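Choosing between two grippers for a two-arm tabletop cleanup task
Posted in Arms and End Effectors, 2018-12-03

Ultley Bench Group

Our group is conducting an evaluation of two-fingered grippers on a two-arm bench. The task is light cleanup with ordinary household items. The candidates are the Rondent parallel model and the Akpan model with angled fingers. Each will be run for 400 attempts before a purchase is recommended in January.

The difficulty at present is the dustpan. Its handle lies close to the table, and the fingers must approach at a shallow angle in order to close on it. We also wish to know whether a fixed camera is sufficient for this work or whether a view from the head position should be recorded as well. The bench is shown from both positions.
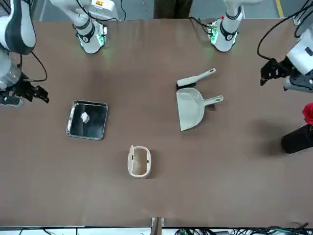
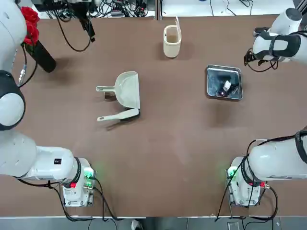 Members with experience of similar trials are asked to advise on finger choice and camera placement. Suggestions concerning the metal tray would also be welcome, as reflections in it have affected our detection results.

Flendale

Angled fingers are generally preferable for handles that lie flat. In our own trials the parallel fingers touched the table first on 13 attempts in one session, and the controller stopped the arm each time. We subsequently lowered the contact force limit and fitted shorter pads, and the stops became rare. It is recommended that you run the brush and the dustpan as separate tests. A combined score will hide which of the two items is causing the failures.

With regard to cameras, please retain both. The head view is of most use when a wrist passes over the item from above. Both should be calibrated again whenever an arm base is loosened.

Tray Detection Desk

Use a matte liner in the tray. Fixed exposure also helps.

Northside Lab Account

We used the Rondent for 2,000 cycles and had no complaint apart from pad wear. Pads were replaced 23 times. I cannot comment on the Akpan. Please confirm which controller firmware is installed, as the older release did not report finger position correctly when the gripper was partly closed.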